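The Day the Left Arm Quit Listening

It was twenty past something in the afternoon, I had half a granola bar in my mouth, and the left arm just let go. No alarm, no twitch, no grinding noise like in the movies. The gripper opened, the thing it was holding dropped, and then the whole arm sagged like a teenager who's been asked to do the dishes.

I'd come to Prargate, a small robotics shop above a tile store, to write a cheerful story about machines that handle floppy, tangly, annoying household stuff. The project is called Clesness (don't ask me how you say it, I heard three versions in one morning). Two arms, one bright white box, and a pile of everyday objects with cords and loops on them. I figured I'd watch for an hour, get my quotes and beat the traffic. I stayed until they locked up!

Kiros Mamo runs the bench, and he was way calmer than I was. He hit the stop button, pulled up a stool and started scrolling through the log. The arms had been through 347 runs since the last rebuild. The left one had dropped out on 6 of them, always for less than a second, always somewhere different. If you've ever taken a car to the mechanic and had it purr like a kitten in the parking lot, you know the mood in that room.
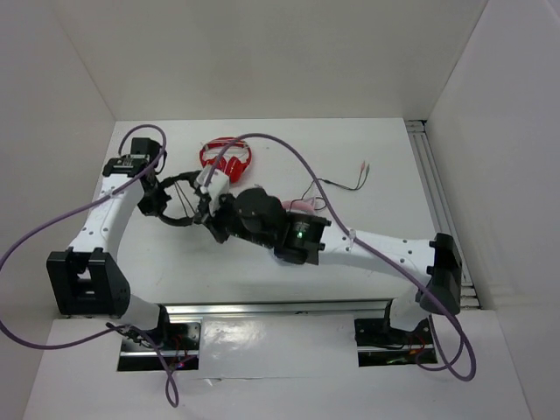

The two arms at work around a black ring, with red headphones behind them.

So what was it? My money was on the software, mostly from years of yelling at my own laptop. Kiros had his eye on the cables. Long purple ones feed these arms, with plenty of slack so the joints can swing, and slack has to go somewhere. He had me hold a flashlight while he wiggled the left one an inch at a time, watching a readout on his phone. Nothing, nothing, nothing, and then a little red flag on the screen. He wiggled it again. Red flag!

A connector had worked itself loose. It would sit fine for 80 runs in a row and then one long reach would tug it just enough to break contact. The controller, a box called the Edex, saw the signal vanish and cut power to the motors on that side, and that was the part that bugged Kiros most. Cutting power is safe if the arm is low. If it's up high with somebody's hand underneath, you've got a falling arm.

He'd already asked Prins, the outfit that built the joints, about adding brakes. They quoted him over 20 weeks. In the meantime he's rewriting the fault routine so the arm gets lowered slowly while there's still power to do it, and everybody keeps their hands out of the box until the light on the stop button changes. I got scolded for that one twice.

The connector got a new latch before dinner. They were on run nine when I left, and Kiros still had the flashlight in his back pocket.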